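Oat Fiber and Afternoon Snacking: Project Report

Irja Pesonen and Azadeh Dehghan
Nutrition Basics, final project
Advisor: Elli Hämäläinen

Background

Oats contain a soluble fiber called beta-glucan. It thickens when it mixes with water, and this is thought to slow digestion and help people feel full longer. We wanted to know if students who ate oatmeal for breakfast would snack less in the afternoon than students who ate toast.

Method

We sent a sign-up form to some 400 students at Saarela in May, and 101 of them finished the study. Each person ate oatmeal for one week and toast with jam for one week. Half started with oats and half with toast. Portions were set to the same calories using the food tables from our course. Participants wrote down everything they ate between lunch and dinner and rated their hunger before lunch on a paper scale.

We left out anyone with a gluten or oat allergy. Coffee and tea were allowed, but sugar and milk had to be written down.

Results

Hunger ratings before lunch were lower in the oat week for most people. The difference in afternoon snacks was much smaller. Students who skipped lunch snacked a lot in both weeks, and their diaries made the averages hard to read. Aleksi Sjöberg helped us run the numbers again without them, and the gap got a little wider — but we would not call it strong.

Several people wrote that they were tired of plain oatmeal by the fourth day. Cinnamon and frozen berries were the most common additions.
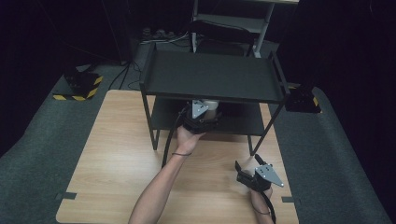
Limitations

The diaries were self-reported, and some were clearly filled in late. Everyone knew which breakfast they were eating, so expectations may have changed the hunger scores. We also did not measure sleep or exercise. Daily intake was assumed to be near 2000 calories for everyone, and this is too simple for a mixed group.

Next steps

A second round should run longer and include a lunch that is the same for all participants. Zorica Kelmendi has agreed to go over the new diary form before it is printed.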